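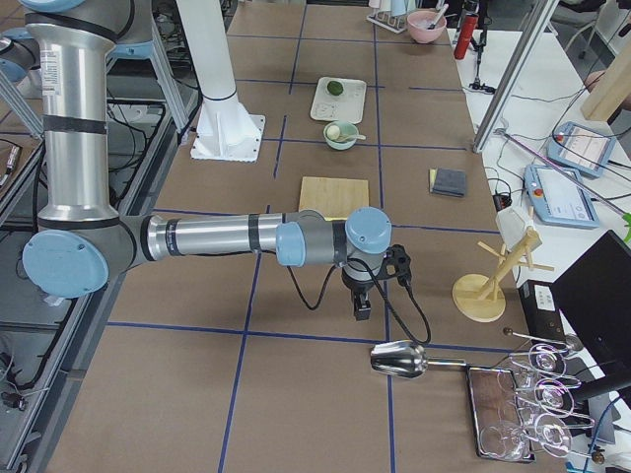

Workshop notebook -- glue and paper bench

Home | Notebook | Materials | People | Search

9 May 2026

Written by Teodora. Andor and Morven, please add your remarks underneath and do not change mine.

Today I continued with the wheat starch paste for the map repairs. The last batch, from Tuesday's recipe as we call it (the one Gervásio brought from his old workshop in Căpraru), was too thick and dried with a shine on the paper. On the back of a map this is not a tragedy, but on the front you see every repair when you hold the sheet to the window.

Recipe today: one part starch to five parts water, by volume. I left the starch to soak in the cold water for one hour before heating. Gervásio does not soak. I did one small pot his way also, so that we can compare. Both pots were cooked in the water bath, with the thermometer in the paste and not in the water. I kept it at 90 degrees and stirred all the time for 16 minutes. The paste became translucent near the middle of this time, and it fell from the spoon in one long ribbon.

The first pot went up to 98 for a short moment when I answered the telephone. I turned it down and continued. I do not see any difference in the paste, but I write it here in case it behaves strangely tomorrow.

Sieving: three times through the horsehair sieve, after it was completely cold. The soaked paste passed easily. The unsoaked one left small hard grains on the hair and I had to push it with the flat brush. After the third time it was smooth as well, so perhaps Gervásio is right that the soaking is only for lazy arms. It took me twice as long, however.

Thinning: I thinned one portion to the thickness of milk and one to the thickness of yoghurt. For the thin tissue I prefer the milk one. With the thicker one the tissue sticks to the brush and stretches, and when it dries it pulls the map into a little valley.

Tests on the scrap sheets from the Jistar atlas (the loose ones without value, in the lower drawer):

Strip A, soaked paste, milk. Lies flat. No shine. I can lift one corner with a fingernail, so the bond is a bit weak.
Strip B, soaked paste, yoghurt. Strong. Slight shine on the left end, where I put too much.
Strip C, unsoaked paste, milk. Same as A to my eye.
Strip D, unsoaked paste, yoghurt. Strong, but cockled. I think I took the blotter away too early, so this is my mistake and not a result.
Strip E, the old Tuesday batch, thinned. Shine everywhere. The rest of this batch went in the bin.

All strips dried between blotters and felt, under the glass plate with the two small weights. I changed the blotters after ten minutes and again after one hour. D missed the second change.

For the real sheets I would take something between milk and yoghurt. Lejla says cream. I am not sure that we all buy the same cream.

About the folded map from Florkov. The long tear goes through the river and stops just before the title. I have not started on it. The two edges of the tear overlap in one place and do not meet in another, and I want Morven to look at it first, because she has better patience with this kind of edge. The green colour along the border moved a little when I touched it with a damp swab, so no wet treatment on that side, please. The black printed line did not move. The scale is written as 1 : 4000 and under it there is a pencil note which I cannot read. It should stay. Nobody rub it, please.

To order: blotting paper, the heavier one. One more goat hair brush, the old one loses hairs into the paste. Starch is enough until August if we do not make such big pots.

The paste in the fridge is in two jars, marked S (soaked) and U (unsoaked). Do not use it after five days, also if it smells normal.

Added by Andor: I tried S with the tissue on a scrap with a fold. Good, but I let it rest on the glass for a minute before I lift it -- then it does not stretch so much. Strip D can be wetted and pressed again, I would not throw it yet.

Added by Morven: Will look at the Florkov tear after lunch. The pencil note may be a shelf number, the second sign looks to me like a seven. For the place where the edges do not meet I would put a toned infill, so please somebody keep the offcuts of the brown tissue.

Teodora again: offcuts are in the envelope behind the sieve. D is wetted and is under the glass now. I will open it tomorrow morning.

Last updated: after the second blotter change, T. Berisha

Contact the bench | © Genilum Paper Workshop | Back to top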